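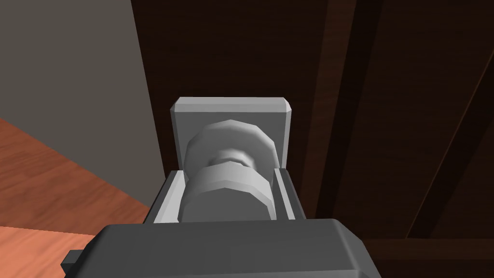
Letter writing to prisoners of conscience - who's doing it and how do you keep it going?

Posted by tarkel_reader

Hi all, longtime lurker here. Our church in Gringate started a letter group in September for people jailed over their faith, and I am completely hooked. I went to the first evening because a friend needed a ride, and now I have a box of airmail envelopes on my kitchen counter and I check the mail like a kid waiting on a birthday card!

We had 51 people sign up after the service when it was announced. I'd love to hear how other congregations do this. Do you assign names? Do you all write to the same person? And what do you put in the letters when you know a guard is going to read them first?

I've been keeping mine simple. Weather, the garden, a verse if the guidelines for that person say religious content is okay. My last one was a page and a half on my tomato plants.

Posted by Sadia Bhutto

Tomato plants are perfect. Keep doing that!

I've been writing for years (different faith from most of you on this board, same envelopes) and the letters I hear back about are always the small ones. One woman wrote to me after she got out and asked whether my neighbor ever fixed his fence. I had mentioned that fence in one line and forgotten it completely. She remembered his name, the color he'd painted half of it, everything.

On assigning names: we do two writers to each person, so if one of you gets sick or moves, the letters keep coming. Please don't have all 51 write to one man in the same week. I know it feels powerful, but in some places a sack of foreign mail gets him pulled into an office.

Posted by mlng_choir

Have to push back on that a little. A sack of mail is exactly what you want in a lot of cases. A prison director who sees that people overseas know a name will think twice before that person gets lost in the system. Quiet letters are lovely, but they're easy to throw in the trash.

Our parish sent 3840 cards on behalf of one pastor and he was moved out of solitary that winter. I can't prove the cards did it. His family thinks they did, and that's good enough for me.

- Man-lok Ng

Posted by Sadia Bhutto

Man-lok, I'm so glad for him and for his family, truly. But you had the family's blessing, I assume? That's my whole point. Ask first. If the relatives say make noise, then make all the noise in the world and I'll bring the stamps.

Posted by mlng_choir

We did, yes, his wife asked us to. Fair enough, I should have put that in. I still think groups get too timid and end up writing to no one because they're scared of doing harm.

Posted by tarkel_reader

This is so helpful, both of you! I'm taking the two-writer idea to our next evening.

I should say more about how ours runs. We meet in the fellowship hall after supper, half an hour of writing, then we read the names out loud and pray for each one. The reading of the names is my favorite part. Somebody's grandmother does the hard pronunciations because she practices them all week at home, and she will not let us rush. We had a visitor, Haiyan Luo, whose uncle was held for running a house church, and she told us he used to say the books of the Bible in order every morning so he'd know his mind was still working. I went home and tried it and got stuck somewhere past Nahum. 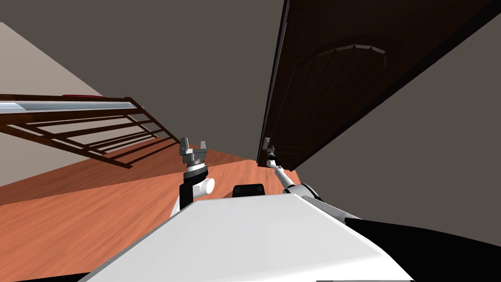

She also told us to number our letters. Put a little 1, 2, 3 in the corner, so if letter four arrives and letter three didn't, the person knows something was held back and doesn't think you lost interest. I had never thought of that, and now everyone in the group does it.

The money side is harder. Postage for the whole group came to 170 dollars for the last mailing, and a couple of folks on the church board feel it should go to the food pantry. I understand them, I really do, I help at the pantry myself! But I hate that it's being set up as one or the other.

Posted by ansari_road

Pantry person here. Please don't take it out of the same pot, you'll have that argument every single year. We put a coffee can by the door and people drop in their change. Covers almost all of it, and no one on the board has to vote on anything.

Also, don't skip the letters home. Wives, parents, kids. In my experience they get forgotten after the first few months, and they can usually write back, so your group gets to hear a real voice on the other end. Our youth group writes to two brothers whose dad is in prison, and the letters are mostly about soccer and a dog named Fondo. The boys in our group run to get them when they come in.
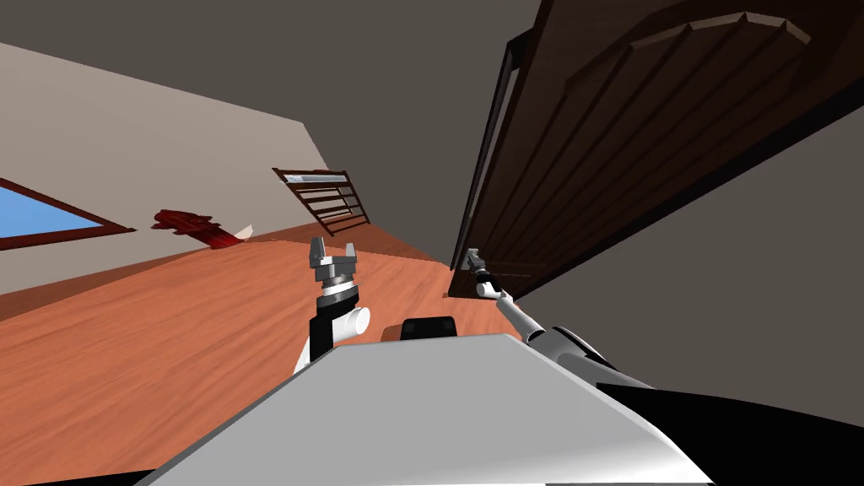 Parveen Sandhu wrote in to say that she agrees about families but would be careful with children's addresses. Her group sends everything through one adult the family has picked, and they leave last names off. She also thinks kids should know the pen pal might stop writing with no warning, and that a grown-up should talk about that before the first letter goes out, especially with the younger ones.

Posted by ansari_road

Good point on the addresses. Ours go through an aunt, I should have mentioned it. We didn't have the talk about letters stopping, though, and I'm going to bring it up with the youth leader.

Posted by mlng_choir

Coffee can is a great idea, stealing it.

Question for Sadia: do you ever include scripture? Our group splits on this. Half say it's the one thing he'd most want to read and the other half say it's the first thing to get a letter tossed.

Posted by Sadia Bhutto

Depends on the country and on the person. When I've been told no religious content, I describe something instead - the light coming up before morning prayer, bread rising. People who know, know. When it's allowed I write the whole passage out by hand, since some of them have no book at all and a full page is a feast.

Posted by tarkel_reader

Oh, I love that. Writing out a whole psalm tonight, number 5 in the corner. If anyone has the current guidelines for sending cards with photos in them, please post, we have a mailing coming up and half the group already bought the cards.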